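FOR IMMEDIATE RELEASE

Terivell opens its first supper kitchen in Brirham this June, and you're all invited

BRIRHAM: Well, we finally have keys! I'm Jong-dae Joo, I started Terivell, and I'm writing this release myself because the last time I let somebody else do it they called my soup "a culinary journey." It's soup. It's very good soup, and from June you can come and learn to make it with us in the old seed store on Olero Street, right behind the bus station.

For anyone who hasn't run into us before, Terivell is a cooking school for people who get home tired. We teach weeknight suppers. No knife skills exam, no spun sugar, no aprons you have to buy. You come in at 6 p.m., you cook one meal from start to finish with whoever is standing next to you, you sit down and eat it, and you're out of the door by 8:30 with the leftovers in a tub (bring a tub, please, we always run short).

Until now we've done all this in borrowed places. We've had the church hall, the back of the bakery, and one very cold winter in the school cafeteria, where the ovens shut themselves off at 7 p.m. and we had to serve a lot of half-baked potatoes to people who had paid for baked ones. I still hear about those potatoes at the post office. So having a kitchen with our own name on the door means a great deal to me, and to the 2000 people who have taken a class with us so far.

The big news alongside the opening is a new course called Ji. It runs over 19 evenings, and it's the one I've wanted to teach since the beginning. Each evening is built around a single pot or pan and what you can get out of it on a normal budget: a big braise, a pan of rice with a proper crust, a broth you can stretch through the week. We repeat things on purpose. You'll make the same broth in the first week and again near the end, and you'll be surprised how much less you look at the recipe card the second time around.
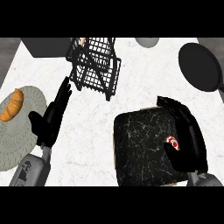
Ji is also where I get to go on about washing up, which I've been told I do too much. I don't care! Half the people who say they hate cooking really hate what the sink looks like afterward, and I was one of them for years. So we clean as we go, every class, and the last few minutes before we eat are for putting the room back in order. By the time dinner is on the table the worst of it is done, and you can enjoy your second helping in peace.

Now the practical bits. An evening class costs $40, and that covers all the food. Kids over ten can come with a grown-up and pay half. If you sign up for the full Ji course you get three guest evenings thrown in, to hand out to a neighbor or your brother-in-law or whoever in your life is living on toast. We hold back places at every class on a pay-what-you-can basis, and you don't need to fill in a form or explain yourself to get one. Just say "supper place" when you call or email and we'll book you in.

Allergies are fine, just tell us a day ahead so I can shop properly. The building has a ramp on the parking lot side and a bathroom on the same floor as the kitchen. Parking is free after 5 p.m., and the number of buses going past is frankly ridiculous, so you may as well leave the car at home and have a glass of something with dinner.

We're throwing an open house the first week of June, in the afternoon, from 2 until everyone has gone home. There'll be soup (obviously), flatbreads, a pickle swap if you've got jars you want to trade, and a short and probably rambling speech from me. Come hungry and poke around in the cupboards. If you've got a recipe your grandmother wrote on the back of an envelope, bring that too, because I'm putting together a wall of them by the entrance and so far it's mostly my own family showing off.

Reporters and food writers are welcome at the open house or at any class in the opening month. You'll be handed an onion like everybody else, so wear something you don't mind splashing. For interviews, ask for me by name at the kitchen. Mornings are best, before I start chopping.

Booking for the June classes and for Ji is open now, in person at the Olero Street door or by phone.

Media contact: Jong-dae Joo, founder, Terivell, Olero Street, Brirham

ENDS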